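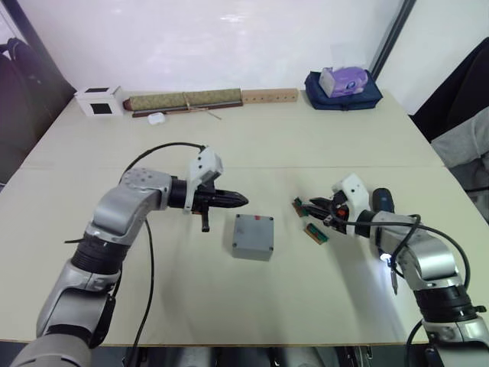
Okay, cable thread. I've been putting this off since September and tonight it's 24/12/2021 and the building is quiet, so you all get to hear about strain relief on Christmas Eve.

The short version: our two-arm cell at Farkdale kept dropping the left gripper. No crash, no bang, the gripper would stop answering for a second and then come back like it had never left. Eleven times in one week!

I blamed the software first, like everybody does. Tatsuya Oshima blamed the power supply. We swapped the supply. Same thing. (Sorry to the power supply, which is now our spare and works great.)

What finally gave it away was the log. Every dropout came with the wrist rolled way over to one side. I parked the arm there, wiggled the cable with a finger, and poof, gripper gone. Put it back, gripper's back. I may have yelled.

So the cable had been zip-tied tight along the links, nice and neat, looked terrific. And every wrist roll was tugging on the connector. Pretty cabling, terrible cabling.

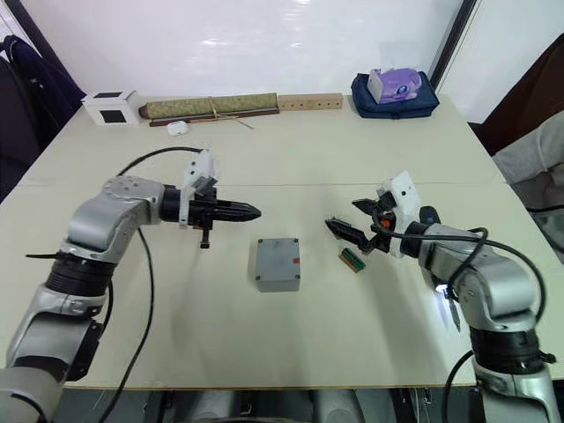
Anyway, the fix is slack. Lots more than feels right. I let the cable go up and over the arm in one big loop, with the first tie well back from the wrist so the connector never feels a pull.

How I size it: arm powered down, brakes off, a buddy holding the weight. Walk the wrist to the worst pose you can find in your program, then the worst one on the other side. Whatever length reaches both without going tight, add 5 cm. Ours came out to 29 cm between the connector and the first tie.

Soft ties only, please. The hook-and-loop kind. I cut 28 hard zip ties off these two arms and a couple had already bitten into the jacket.

Blažena Halás asked if a big loop won't just snag on stuff. Fair! It can. So after any change I run the whole program at crawl speed with my hand on the stop button and watch the cable, only the cable. Do both arms -- they're mirrored but they don't move the same.

Other thing I do now: before each long run, one full wrist roll each way on each arm while the log is open. Takes a minute. If a gripper blinks, I'm not starting the run.

Still on my list: a fresh cable for the left side (the Clella one is on order) and redoing the labels, which are in my handwriting and so nobody but me can read them.

If you've got a tie spacing you like for arms this size, tell me. I'm back at the bench after the holidays.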